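Subject: Re: [Pokudville list] Sorting the pill organiser once a week
From: Kalliopi Tsakiris
May 12, 2024

> Does anyone else fill theirs straight from the big bottles?
> Mine take ages and I lose track of which days are done.

I do it on the worktop, with the organiser laid flat and one bottle out at a time.
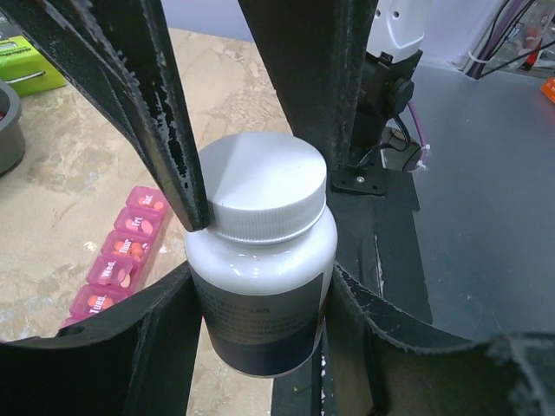
The rest stay in the cupboard until I've been through the whole week with the first. It takes me 9 minutes. Capsules go in before tablets, and anything I halve goes in last.

If the label is in a language you don't read, write the dose on a bit of masking tape and stick it on the back. I put the date I opened it on there too.

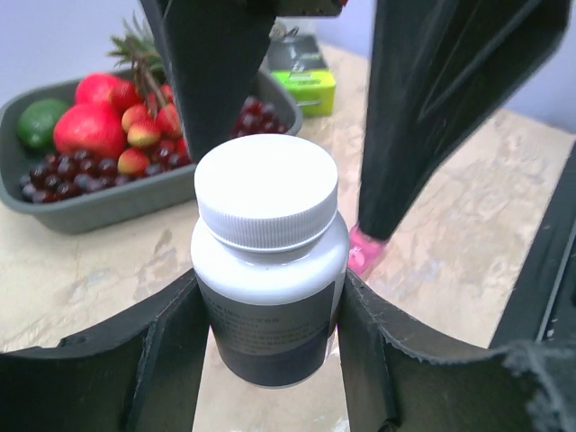
Photo: Orkeo

I used to tip the lot into a saucer first. Don't, you only end up putting half of them back. Keep the lid next to the bottle it came off as well, as plenty of white ones look alike and don't quite fit each other. 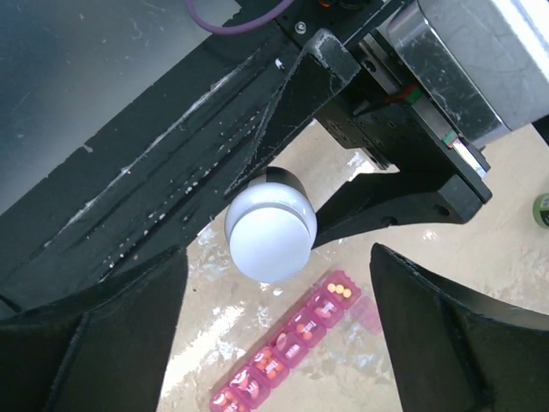

Gál wrote back that a saucer is fine if it has a rim, and that stiff lids are easier with a rubber glove on.

I'll try the glove. The saucer I'm leaving alone.

Kalliopi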